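Part-Time Wardrobe Attendant - Bautista Theater, Havusley

The Bautista Theater seeks a wardrobe attendant for its spring season. The attendant will launder, press and mend costumes and assist with quick changes during performances.
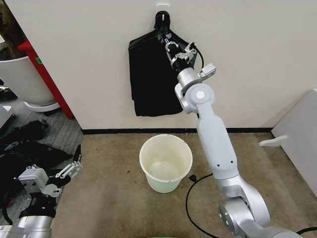 Applicants must have two years of backstage or tailoring experience and be available on weekends - evening shifts included. The position reports to Getsemaní Olvera, Head of Wardrobe.

Apply in writing, with two references, by 2019-01-25.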